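[grippers] Re: pads slipping on wrapped stuff

From: Noreen Siddiqui
To: the grippers list
Date: 2 Mar 2019

Hi Parvathi, hi all,

Sorry for the slow answer, the day job ate January and then some. Quoting you so I don't miss anything:

> Noreen, did you ever get the hand-held pair working on
> slippery packaging? Mine are fine on blocks and cups but
> anything in shiny film squirts out sideways. I've been
> closing harder and harder and now I've bent a link.
> Also, what are you using for pads, and did you stay with
> snacks or move on to something less crushable?
> Parvathi

First off, stop closing harder! I did exactly the same thing and wrecked a left arm that took Saqib a whole evening to print. What helped me was going to a ribbed pad with a toothed edge, so there's something to catch on the crimped ends of the wrappers. I tried smooth pads first (two kinds, one from Rukix and one I cast myself in a muffin tin, don't ask) and both were hopeless on film.

The other thing is the pivot pins. If yours are like mine were, there's a bit of slop at the top joint, and it adds up by the time you get to the tip. Areeba talked me into reaming the holes properly and fitting new metal pins, and the jaws finally meet where I want them to. Check that before you touch the pads, it's an hour's work and you might not need anything else.

As for the snacks, yes, still snacks, in a cardboard box on the striped cloth. I like the mix, a long bar behaves nothing like a puffy clear bag, and the little packets slide under everything. I've been doing batches of 16 picks and writing down only the ones that drop. Last batch with the smooth pads I dropped six, with the ribbed ones it was two. Small numbers, I know, Gizella, you don't have to write in.

What still beats me is anything lying flat against the side of the box. The finger wants to go in where the cardboard is and I end up chewing the rim. I'm thinking of thinner tips, or just a shallower box. Has anyone on here tried a tip that tapers? Saqib says he has a drawing somewhere from the Grullwood build, if he can find it.

Photo's from my end of the shop, jaws open over the box so you can see the pads and pins on both sides. 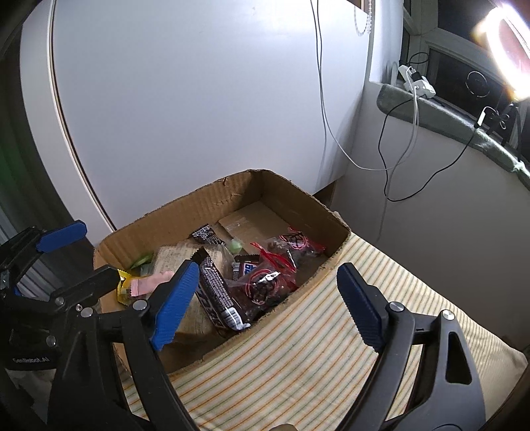 Odds and ends

Parvathi, I have a spare set of ribbed pads in the darker blue if you want to try them before making your own. Send me your address off list.

If anybody is ordering from Magsi this month, can I tack on some pins? I only need a few and the shipping is silly.

Noreen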